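Handling and Gripping, Unit 6: Comparing Grippers Without Fooling Yourself

Course notes, second half of term. Lab sheet follows at the end. Notes by Ute Weidemann, with corrections from Till Teuber, who found most of the mistakes and would like that known.

Read before the lab: your own notes from Unit 4 on contact and friction. If you have no notes from Unit 4, borrow some from a person who does and be nice to them about it.

6.1 What the question is

People come into this course wanting to know which gripper is best. It is a reasonable thing to want and there is no answer to it. A gripper is good at some objects, in some positions, on some arm, under some controller, with some person deciding when it has worked. Change any of those and your ranking may turn over. Most of this unit is about keeping four of them still while you move the fifth.

The usual student comparison goes like this. Gripper A is tried in the morning on a mug. Gripper B is tried in the afternoon on a different mug, after somebody has nudged the camera and Lutz has changed the approach speed "a bit". B wins. The report says that B is a better gripper. What the report has measured is the afternoon.

6.2 The two hands we compare

For the lab we use a two-finger gripper and a three-finger gripper, one on each arm.

The two-finger gripper closes along one line. You choose the line, the fingers come together on it, and whatever is between them gets squeezed. It is easy to plan for and easy to explain in a viva. It likes edges, rims, handles, flat sides that face each other. It does badly with round things that can roll out along the direction you forgot about.

The three-finger gripper surrounds more than it pinches. It copes better with lumpy objects and with small errors in position, and it needs more room round the object to do so. In a crowded bin it behaves like a large man in a small lift. Its fingers also have more ways of hitting the table, and over the term you will find most of them.

Some of you will ask why we don't swap both hands on to the same arm. We do, in week 9. For this lab the arms stay as they are and you write in the report that arm and gripper changed together, so that any difference between the trials could come from either. One sentence is enough. Leaving it out costs 3 marks.

6.3 The objects

The object set is chosen to be annoying. There is a full list on the lab sheet, but two deserve a word in advance.

Foil trays. Cheap, light, shiny and weak. A foil tray breaks several comfortable assumptions in one go. Its shape is not fixed: squeeze the rim and the rim moves, and on the next trial you have a slightly different tray. Its surface throws highlights that a depth camera may take for holes or for nothing at all. And it weighs so little that a lift tells you hardly anything about grip strength. If you pick it up by one point on the rim, expect the rest of it to hang back, and decide beforehand whether that counts as a lift.

Folded and crumpled things. No good flat faces, plenty of layers, and the outline the camera sees from above says little about where a finger will meet something firm. Planners trained on boxes and tins tend to be very sure of themselves here, with poor results.
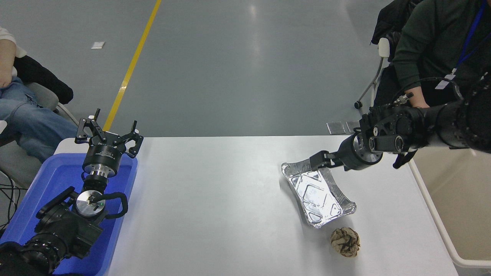 Fig. 6.1. Two-finger gripper on the rim of a foil tray. The near-upper rim is clamped and the tray sits at an angle, one corner slightly raised. Three-finger gripper open on the left.

Look at Fig. 6.1 and settle, in your group, what you would write in the results column. The fingers are on the rim. One corner is slightly up. Is it a grasp? Is it a lift? Last October we put this sort of case to the whole group and the room split down the middle, then argued until the break, then through it. Banafsheh Hosseinzadeh's answer is the one I now teach: you can't score a trial from one moment of it. A grasp is a thing that holds over time, and a still picture gives you contact and posture and leaves the rest to your hopes.

6.4 Scoring

Use these categories and no others. I have seen "nearly", "morally yes" and, once, a small drawing.

Miss. The fingers close and do not hold the object.

Contact. The fingers hold the object, but some part of it is still on the table when the arm has finished its move.

Lift. The whole object is clear of the table for 2 seconds.

Hold. As for lift, and the object stays in the gripper through the shake move.

Damage is scored separately, as yes or no, against a photograph of the object taken before the trial. With foil, be strict. A new dent is damage. "It was always a bit like that" is not accepted, which is why you take the photograph.

The person who scores must not be the person who drives the arm. If you have just spent half an hour coaxing a gripper on to a pie tin you are in no state to judge it. Swap every ten trials, or sooner if voices are raised.

6.5 How many trials

Each group runs 80 trials, split evenly between the two grippers. It sounds like a lot until you work out what it buys you. Divide 40 trials per gripper over the object set and you are down to a handful for each object. One lucky pick then moves your success rate by an amount you could see from the car park.

So: report the counts as well as the percentages. "Four out of five" is modest and true. "80 per cent" is the same thing in a better suit.

When all groups pool their results we get 400 trials, and at that point you may begin to say something about single objects. Pooling only works if you all used the same categories. See 6.4, again, with feeling.

Randomise the order. Don't do all the easy objects first to cheer yourselves up. Lab computers have the shuffle script; run it once, print the list and follow it. Running it several times until you get an order you like is a choice, and you will be asked about it.

6.6 Things that change while you aren't looking

Light. Shiny objects look different to the camera when the blinds move. Leave the blinds alone, or note the time of day and live with it.

The table. Objects drift over the session as people put them back "in the middle". Use the placing template. The middle is a matter of opinion and opinions wander.

The camera. If it is bumped, recalibrate. If you think it may have been bumped, recalibrate. If you are wondering whether you really need to, you have already spent longer on it than the routine takes.

Cables. A cable that snags near the wrist will pull the hand off its target by a small, steady amount, and you will spend an hour blaming the software. Move the arm slowly through its whole path before the first trial and watch the cables, not the fingers.

You. By the last twenty trials everybody scores more kindly. Check a few early videos against a few late ones before you hand in.

6.7 Controllers, in brief

The lab has two closing modes. In position mode the fingers go to a set width and stop there, whatever happens to be in between. In force mode they close until they feel a set push back, then hold it.

Foil is where the difference shows. Position mode set too narrow will fold a rim without complaint. Force mode set too high does the same with a better excuse. Set too low, it may stop on the first wrinkle. For the lab you use force mode on both hands, with the values on the sheet. Wiebke Oltmanns will come round with the position-mode exercise for groups that finish early. In the years I have run this unit that has happened, and I was as surprised as they were.

If you want to read ahead, the set-up notes for the Dodia controller are in the course folder. The Rieger ones are there too, but they describe the old firmware, and page two is upside down.

6.8 Lab sheet

Groups of three: driver, scorer, recorder. Rotate.

Before you start
Check the emergency stop and say aloud that you have done it.
Bags and coats well away from the arm's reach. Lanyards tucked in or off if you are going to lean over the table.
Walk the arm through its path at low speed.
Photograph every object from above.
Print the shuffled trial list.

Each trial
Place the object with the template.
Driver calls "ready", scorer answers, driver starts.
Hands stay off the table until the arm is home.
Scorer calls the category. Recorder writes it down before any discussion.
Check for damage against the photograph. Replace foil trays after any new dent and note the trial number.

Objects
Foil tray
Folded or crumpled object from the box
Mug, handle to the left
Tin, upright
Sponge
Tape roll, flat
Short length of hose
Wooden spoon

To hand in
The raw sheet, as written, crossings-out included. A tidy raw sheet makes me suspicious.
A table of counts by gripper and object.
One page on a single failure. Pick one that you don't fully understand and say what you would have to measure to explain it.
The sentence from 6.2.

Questions to think about, not marked
Which object would you drop from the set, and whose gripper would that flatter?
If both hands lift the foil tray every time, what have you learned about the hands?
A supplier's leaflet says its gripper handles "a wide range of everyday items". Write down what you would ask before believing it. Till's list ran to a page and a half, and he has offered to read it out.

Next unit: suction cups, and why they hate sponges. Bring the damage photographs.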